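Workshop Tips: Teaching a Two-Arm Robot to Carry a Basket

Filed by Yiran Feng, Thursday, January 19, 2023 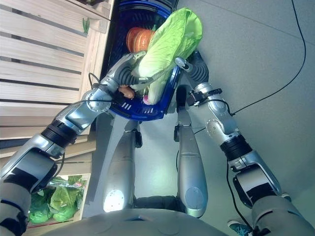

Most failed carry demonstrations are lost in the first few seconds, before the load moves at all. The operator closes one gripper, starts lifting, and corrects with the other arm. The policy learns the correction along with the lift. The tips below apply to remote control with a leader rig and, where noted, to hand guiding.

Before you record

Home both arms and check that the leader and follower agree at the elbow. A small offset there becomes a large one at the fingertips. On the Kasevis rig, re-zero after every 14 episodes or after any hard contact.

Look at the cables with the arms fully extended, then fully folded. A cable that pulls at one end of the range adds a force the operator will fight without noticing. Tape down slack between joints but leave the joints themselves free.

Keep the walking path clear of floor cables. The spotter stands to the side, within reach of the stop button, and stays out of the path of both elbows.

Gripping the basket

Bring both grippers to the pre-grasp position and pause for one second. Close the first, pause, close the second. Use the same order in every episode. Mixed orders can be learned, but they need far more data.

Plastic rims flex. Set the grip force with the basket loaded, then check it empty. If the rim bows inward when empty, back off until it recovers.

Once both grippers are closed, treat the arms as one tool. Move the leader handles together and keep the distance between them fixed. If the basket twists, put it down and start over. Do not twist it back in mid-air – those frames are the ones that show up later as wobble.

Loading

Heavy produce goes in first and low. Leafy heads shift, so vary how they lie from one episode to the next. In the October set we used the same arrangement throughout, and the policy failed as soon as the weight moved to the other side.

Record some episodes with a nearly empty basket. Operators tend to skip these because they seem too easy.

Hand guiding

Turn on gravity compensation and enter the load weight first. Hold the forearm links, not the grippers. With two arms you need two people, and one of them should call the moves. Yiran Tan prefers to guide one arm and mirror the other, which works for straight lifts only.

Hands on the links will be in the head camera view. Use guided runs for waypoints and replay them without people before saving video.

Sorting the data

Of 2917 episodes in our Gondlow folder, we dropped 252 on first review. The usual causes were late grips, twisted lifts and dropped camera frames. Label the cause when you drop an episode. It takes a few seconds and shows which operator habits need work.

Limit sessions to about 6 runs between breaks. Lift speed creeps up when people are tired, and the gripper pauses get shorter.

We use cookies to remember your settings and measure visits. By continuing to use this site you accept our cookie policy. Accept | Manage preferences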